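Chapter 4
Can You Trust a Survey?

In January the town of Fendivley announced that 92 percent of its residents were happy with the bus service. The figure went into the newspaper, onto a banner, and into a speech. Few people asked where it came from. The town had mailed out 2,443 forms and got 38 back, and 35 of the 38 had ticked "satisfied" or "very satisfied." The arithmetic was right. The claim was close to worthless.

Much of what you will read in this chapter is a list of ways to be fooled. You may find that gloomy. I would ask you to hold off until you have tried the exercises in Section 4.3, where the Tefera housing poll comes apart in four steps.

Start with the people who did not answer. A form takes time to fill in, and those who bother often have a reason: they love the service, they hate it, or they know someone who runs it. The rest stay silent, and their silence gets treated as agreement. Gebremedhin Shiferaw, who spent years checking polls in Cusetti, had a blunt rule for his trainees - read the response rate first, and if it is missing, stop reading.

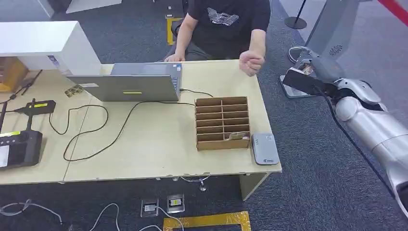 Figure 4.1 An open laptop and a cardboard organizer on a table.

Then there is the wording. "Do you support safer streets?" will get a yes from nearly anyone. "Would you pay more tax for street repairs?" will not, though both may end up in a report under the same heading. The Morkoslow study reached 2,168 people, a respectable number, and asked all of them a question that had only one polite answer. 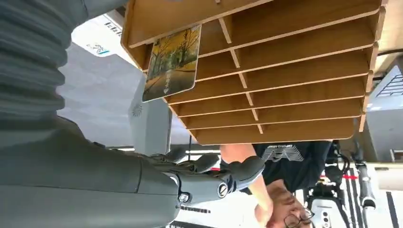

A large sample does not cure a bad question. It gives you the same mistake with more decimal places, and readers tend to trust decimal places. We will come back to margins of error in Section 4.2, but keep in mind that they measure only one kind of error - the luck of the draw.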